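How to get marks off matte plastic without making it shiny?

Posted by Sulastri Nair

Hello everyone. I buy used plastic things for my children at the flea market in Dalomside, mostly toys and storage boxes. Many of them have a matte surface, and I have a problem with cleaning it. Last month I rubbed one blue box with a kitchen scouring powder and now it has a shiny spot as big as my hand. The mark is gone, but the spot looks worse than the mark. What do you use for small scuffs? I would like to avoid strong smells, we live in 38 square meters.

Urszula Michalski

Scouring powder is too rough for this, I am sorry for your box. I start always with warm water and a little dish soap, and leave the wet cloth on the mark for 10 minutes. After that I take baking soda mixed with water to a soft paste, and I rub with one finger only, very lightly. Try first on the bottom side.

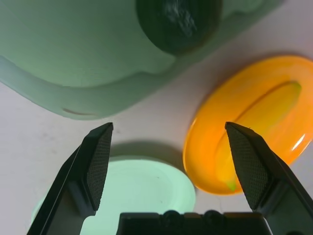 Pale green plastic with a thin brownish-pink streak near the lower edge.

Before you rub, please check with your fingernail. If the nail catches, it can be a scratch or a seam from the mold, and no cleaning will remove it. If it feels flat, it is probably color left by another object, and this goes away more easily.

Valeriano Arroyo

White eraser from school. Works for me.

Arif Saragih

I agree with the eraser, but only for fresh marks. For old ones I have used sandpaper number 2000, wet, on a gray garden chair. It took over one hour and the surface stayed matte, but a little lighter in this place. I would not do it on a toy with printed pictures.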